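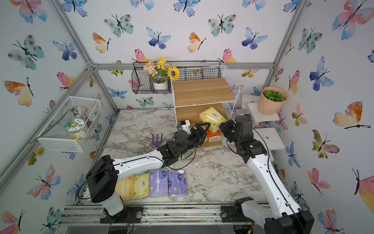

I have moved the tissues again. My friend Joscha Stöcker laughs at me for this, and he is right that no adult should have an opinion about where tissues live, but I have one and I am going to write it down.

When I came to this country I had a very small room, and everything was on the table. Keys, papers, tea, medicine, all on one table. Later I got a bigger flat in Dendville and I thought the problem would disappear by itself. It did not. I simply bought a second table and filled it in the same way. So since March I am trying to do it properly, one corner at a time, and this post is about the corner with the wire shelf.

The shelf itself is a simple thing, white wire with two wooden boards in a light oak colour. It is from Zudwood, a small shop which sells mostly returned furniture, and I paid 16 for it after a short discussion. I like wire furniture because the light passes through it and a small corner does not become dark. What I do not like is that narrow things fall between the wires. The boards solve this. If you buy such a shelf without boards, please buy the boards also, or cut them yourself from something.

My rule for the lower board is that it is for paper things. The yellow tissue box with the green print has its place there. I tried it on the upper board for one week and it was wrong, I had to stretch every time, and when you need a tissue you do not have time to stretch. Lower is better. The pocket packs are another matter. I have the yellow-green ones and the lavender ones with the little white cartoon figures, and I buy them when they are cheap, so there are always too many. They slide. You put them one on another in a nice tower and in the evening they are lying down. Now I lay them flat, in a row on the table, before I put them away, and I sort them by colour. The lavender ones go into my coat and my bag first, as I find them more cheerful. The yellow-green ones stay at home for guests.

Karim Nassar, my neighbour from upstairs, gave me the advice to use a basket for the packs. He is a very orderly man who once had a stationery shop called Dabbas, and he believes in baskets for everything. I already have a black wire basket, but it hangs on the wall above the shelf and the white flower pot lives in it. The flowers are artificial, peach and yellow with a sunflower. I know that many people look down on artificial flowers. I have killed real ones in every flat I rented, and these I only have to dust. For dusting I use a soft paint brush, a dry one, and I go from the middle to the outside.

The butterfly wallpaper was there before the shelf. I was looking for something plain at Nernum, where they sell the ends of rolls, and I came home with watercolour butterflies in blue, pink, orange and other colours. The background is white, so it is not so heavy as it sounds. I had to match the pattern at the joins and I wasted one whole strip. My advice is to cut each piece 5 centimetres longer than you need and to trim it only when it hangs.

Then there is the small purple rake. It has three tines and it belongs to the garden things, which should be in a box by the balcony door, and still I find it on the table again and again. I use it for loosening the soil in the herb pots (the herbs are real, at least until winter). I was thinking of a hook for it on the side of the wire shelf. A hook costs nothing and it would be in the hand when I go out with the water. But then a garden tool hangs next to the tissues, and with soil on it this is not so nice. I have not decided.

What remains is the upper board. I want to keep it nearly free, with a place for letters which I must answer. Joscha says that an empty board fills itself in 11 days. I will write again when I have finished the next corner, the one with the shoes, and if somebody knows a good way to store the pocket packs so that they stay standing, please leave me a comment.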